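Last updated 16/10/2024

# zotunero-clutter

Training and evaluation data for the Zotunero grasp segmenter, the part of the stack that decides which pixels are cloth and which are something to pick up. Patterned backgrounds were the main failure in the Poltov release, where printed flowers kept coming back as objects. 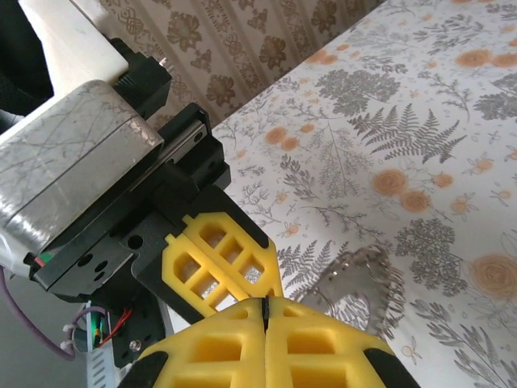
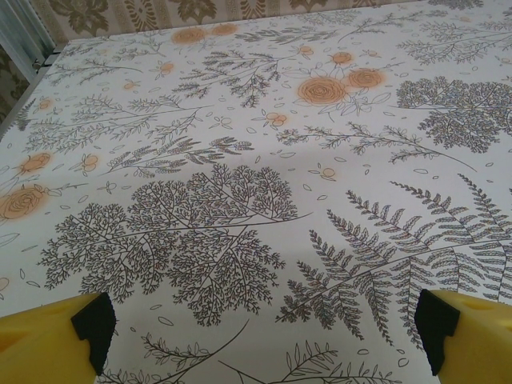

*Wrist camera views, floral print background, yellow fingers.*

## Contents

- `episodes/` - 237 episodes, one folder each
- `masks/` - finger, background and object masks as PNG
- `splits/` - train, val and a held-out set of 40 episodes
- `tools/` - loader and mask viewer

## Labels

Finger masks cover the yellow parts and the black parts together. Printed motifs are always background, including roses and ferns seen through or between the fingers. Shiny items get a `specular` flag, because depth is unreliable on them.

## Usage

```
pip install -e .
python tools/view.py --episode 14
```

The loader skips episodes without masks. Pass `--all` to keep them.

## Known issues

- Mask edges are rough where a finger overlaps an object.
- Episode 87 has a broken timestamp file - drop it if you need sync with joint states.
- The Jakosden planner expects the old label order. Use `tools/remap.py` first.

## Contact

Labels: Shalini Mishra. Loader and splits: Idrisa Muli.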